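Side B

Maiara had the test pressing in a tote bag under her coat and she ran the last two blocks.
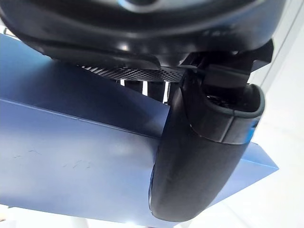
Rain coming in off the river, sideways. August, supposedly. The store was called Boso and it shut at six, except when Silvana felt like shutting it at five.

Lights on. Good.

"You're dripping on the Italo," Silvana said.

"It came. It's here. Plumness came."

Silvana put down her sandwich. Held out both hands for it, like somebody taking a baby off a bus.

Plain white sleeve, the catalog number in pencil. Three tracks. Eighteen months of Maiara's life, most of it after midnight with headphones on so the neighbors wouldn't bang. She'd made the first one in the back of this store, on the broken stool, when she was supposed to be pricing used disco. Silvana knew. Silvana had let her get on with it and then docked her an hour.

"You listened already?"

"No."

"Liar."

"I don't own a turntable. I sold it. For the mastering."

Silvana looked at her a while. Then she went and flipped the sign.

They played the A side first. Selham, the long one, the one everybody at the club had asked about. It sounded fine. Better than fine – the kick was round and the hats had air in them and when the organ came in Silvana's chin started going. Maiara stood by the dollar bins and couldn't feel her feet.

"Okay," Silvana said. "Okay. Flip it."

B1. Plumness itself. Slow, 80 beats a minute, her grandmother's voice off an old answering machine tape, chopped small. Call me when you eat. Call me when. When you eat.

And then a click.

Small. Every turn of the record. Click. Click. Right on top of the voice.

"Is that you?" Silvana said.

"No."

"Is it dust?"

It wasnt dust. They cleaned it twice. They tried the other deck, the good one nobody was allowed to touch. Click. Maiara sat down on the floor between reggae and the soundtracks.

"How many did you order?"

"1,000."

"Maiara."

"Katiyar said he'd take half. He said if it was 1,000 he'd take half for the shops over there."

"Did he pay?"

She didn't answer that. The record kept going. Call me when you eat, click. Call me when, click. The rain was really hitting the window now, and somebody tried the door, read the sign, tried the door again, went away.

Silvana went in back. Sound of drawers. She came out with the phone and a pair of reading glasses and a folder so old the corners had gone soft.

"The plant. Who do you talk to?"

"It's just an email adress."

"It's never just an email." She was dialing. "My first one, they pressed it off center. Whole run. Sounded seasick. I cried for a week and then I sold all of them anyway. Fella in Lisbon still plays it." Into the phone, a different voice, sweet as anything: "Hi, yes. Silvana Rocha. I'm calling on behalf of Maiara Evangelista, she's a client of ours – yes. I'll hold."

"I'm a client?"

"Shush. I'm holding."

The needle got to B2. No click. Just the drums, dry and close, and the bass walking up behind them. Maiara put her head back against the bins and listened to it all the way down to the run-out groove.

"Still holding," Silvana said. "Put the other side on again."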